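Damum opens maintenance workshop for humanoid service robots in Follanthorpe

Hand inspection, glove care and head camera alignment now done on site, next to the work area

FOLLANTHORPE, April. Damum, the service company for mobile and humanoid robots, has opened a maintenance workshop in Follanthorpe. The workshop is made for one type of machine, the two-armed Fitzsimmons unit, and for the daily care which this machine needs when it works in kitchens, break rooms and small shops. Customers who until now had to send a complete robot to the main service center in Sastunwood can bring it to the new location, or they can ask a technician to come with the same tools and the same checklist.

The service covers three areas: the hands, the arms up to the shoulder, and the camera in the head. According to the company, these are the areas where small problems are most often noticed too late. A hand that closes a little weaker than before will still hold a light cup. The weakness becomes a problem only with a heavier object, and by that time there is often more than one part to change.

For this reason each service visit at Damum ends with a practical test on ordinary objects. The technician does not use test weights for this part. The robot takes bottles, holds them beside furniture and appliances of normal household size, and the technician reads the values of each finger while the grip is closed.

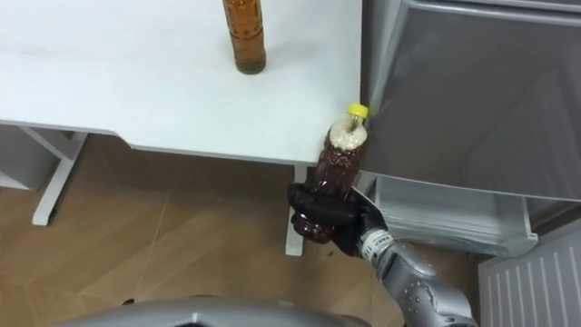

Grip check at the Follanthorpe workshop, seen from the head camera: the hand holds a bottle with a yellow cap between the table corner and the open drawer.

"A bottle with liquid is a very honest test object," said Arne Diekmann, head of field service at Damum. "It is smooth, it has a shape that is not the same everywhere, and the liquid inside moves when the arm moves. If one finger is not doing its part, we see it in the values in the first minute. We had before a set of plastic blocks for this work. The blocks were easy to hold, and they told us very little."

Inspection of the hands is planned after every 2,000 grips, or after 90 days, whichever comes first. The robot counts its own grips and shows the number in the service menu. At the inspection, the technician first removes dust and old residue from the finger joints with a dry brush, then checks each joint for play by moving it slowly by hand with the power off. The black outer surface of the fingers is cleaned with water and a mild soap. Damum asks its customers not to use alcohol or kitchen degreaser on the fingers, also not for a short cleaning between two tasks.

After the cleaning, the hand stays open for 15 minutes before the power is switched on again. The joints are then calibrated one after the other, starting with the thumb. When the thumb has a wrong zero position, all other fingers are calibrated against a wrong value and the complete procedure must be repeated.

The second part of the visit is the alignment of the head camera. The camera looks down at the working area and at the hands, and the software compares where the hands should be with where the camera sees them. A difference of more than 3 millimeters is corrected by the technician.

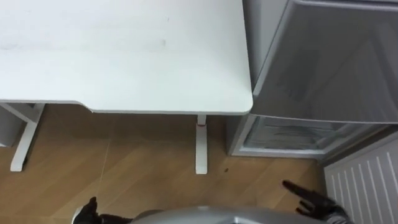
Camera alignment at Damum always begins from a fixed position of the body, with the robot standing in front of its working place and both arms low. The technician starts the program from a tablet and waits until the live picture is stable. Both black hands must be inside the picture at the lower side, with the curved silver body between them, and the corner of the desk and the gray appliance next to it serve as fixed edges for the comparison. White surfaces are useful for this work, but a table with a strong reflection can disturb the measurement, and in this case the lamp above the table is moved or switched off. The result is saved in the service record of the machine, together with the old value.

The distance between furniture was also a subject in the planning of the workshop. Many customers use their robot in rooms where a table and a refrigerator stand close together, and the arm has to work in the narrow place between them. Damum decided to put the test area together in the same way. In a large open hall, the company says, an arm with a stiff wrist can pass every test and still touch the edge of a table on its first day back at the customer.

The wrist receives its own check. The white band between hand and forearm is inspected for cracks and for correct seating, and the screws on the forearm housing are tightened with a torque driver in a fixed order, from the wrist toward the elbow. Then the technician lets the robot hold an object at a tilt and watches if the wrist keeps its angle.
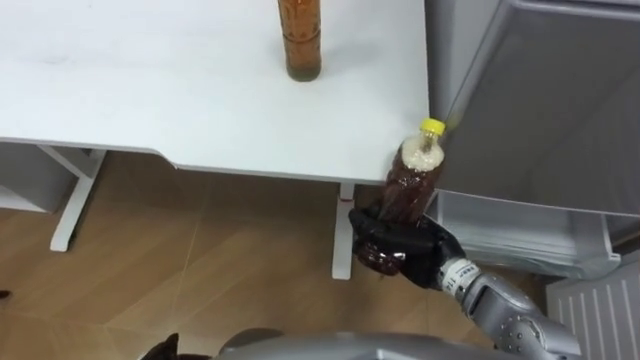 Wrist check with a tilted bottle. The white band sits near the wrist, at the end of the forearm.

"Customers ask us often if they can do this by themselves," said Diekmann. "The cleaning, yes, please do it, and do it every week. The calibration of the thumb, please not. We had machines where somebody had a good intention and a wrong screwdriver, and after this the repair was longer than the whole yearly service."

For customers who wish to do the weekly care with their own staff, Damum offers a half-day training in Follanthorpe. The participants learn how to park the robot safely, how to switch off the power to the arms, how to clean the fingers and the camera glass, and how to read the grip counter. The training takes place in the mornings, beginning at 9 a.m., in small groups.

Spare parts for the hand, the wrist and the forearm housing are kept in stock at the workshop. Larger repairs of the body and the drive base will continue to be done in Sastunwood. Existing service contracts remain valid without change and can be used at both locations.

About Damum

Damum maintains and repairs mobile and humanoid robots for business customers. The company has its main service center in Sastunwood and a workshop in Follanthorpe.

Press contact
Damum, Press Office, Sastunwood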